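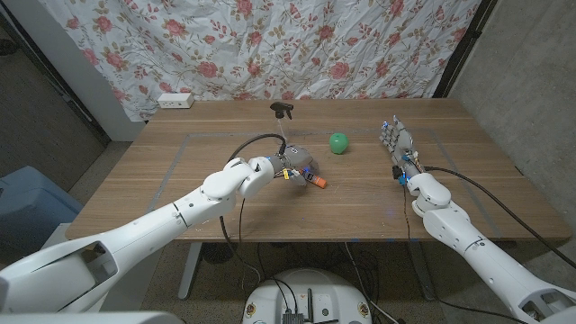

Cleaner haze on oiled table tops – which product and how much?

Posted in: Finishing and Care
January 2019

grainline51
I look after the reading tables in a small local library. The building went up in 1911 but the tables are newer, light brown tops with an oil finish, Berchtold Clear as far as the paperwork shows. Since we switched to a trigger spray for daily wiping, a gray haze has built up where people rest their forearms. It shows at a low angle under the windows and is hard to see from straight above. The product is Prestex Surface, used as it comes out of the bottle. Microfiber cloth, no rinse. Is the haze residue, or has the oil broken down?

tannin_bleed
Residue, most likely. Test before you do anything else. Damp cotton cloth with plain water, wipe one hazy patch, dry it right away, look again at a low angle. If the patch clears, you have cleaner film. If it stays dull or feels rough, the oil is gone and you need to recoat.

Prestex is a concentrate in some markets and ready to use in others. Read the back label.

halfsheen
Agree on the test. Disagree that it has to be one or the other. Film holds skin oil, skin oil softens the finish, and you end up with both in the same patch. I would clean the whole top first and judge the finish after it has dried overnight.

Also, spray the cloth and leave the table alone. Direct spray puts most of the liquid in one place and it runs into the joints between boards.

grainline51
Label says dilute 1:200 for daily use. We have been using it neat since April.

tannin_bleed
There is your haze.

plelero_user
I would drop Prestex altogether. Plelero soap flakes in warm water, wring the cloth out hard, wipe with the grain. The soap leaves a little fat behind and that feeds the oil. I have done it this way on kitchen counters for 7 years.

halfsheen
Soap flakes are for soap-finished wood. On a cured oil finish they leave a film of their own, and in a hard water area you get lime soap on top of it, also gray. He would be trading one haze for another.

plelero_user
Mine has no haze.

halfsheen
You may have soft water. He should check before copying you.

scraper_no4
One thing missing so far is the trigger head. Cheap ones wear and go from mist to stream, and then the dose per pull goes up. Pull it a few times over a dark tray. If you get drops and a wet center, replace the head. Tiltham sells them separately and the thread fits most bottles.

tannin_bleed
At 1:200 the dose per pull hardly matters. At full strength it does.

scraper_no4
Water volume still matters on oiled wood – a wet center raises the grain whatever is in it.

grainline51
Did the test on two tables. Plain water cleared the first one. The second stayed dull in a strip along the front edge and feels slightly rough, so halfsheen was right about having both. Water here is hard, so no soap flakes. Plan is to wash everything down twice with water, let it dry, then sand the strip lightly and recoat. What grit?

halfsheen
320 by hand, with the grain. Wipe on a thin coat, wait 15 minutes, wipe all of it off. Lay the oily rags flat outdoors to dry, never in a pile.

tannin_bleed
320 is too fine for a first pass if the grain is up. I would start at 240 and finish at 320.

halfsheen
On one strip, 240 will show as a lighter band. Stay at 320 and take longer.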